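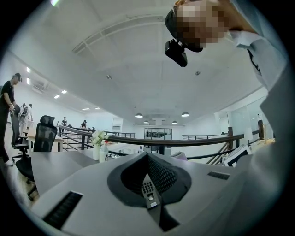
Jayanthi Devadiga

We've had the Breneo hand-held gripper in the office for a good while now, and I've grown fonder of it than I expected to (I was a Gatell person for years, and said so loudly!). The light grey housing is smooth and rounded, a bit bulky if I'm being picky, and the little keypad sits right in the middle of the black mesh, where I can find it without much hunting. The buttons are tiny, mind you. Leszek has big thumbs and grumbles about them every single time.

Where it wins me over is the grip itself – lovely and gentle, even on soft packets, and the battery gave me 70 minutes against 45 from the Gatell. It does get heavy on the wrist, so I rest after each long run and have a cup of tea. A cap camera pairs with it in 6 seconds, which still pleases me. I'd like a proper stand in the box, and bigger buttons please, but it's the one I reach for first.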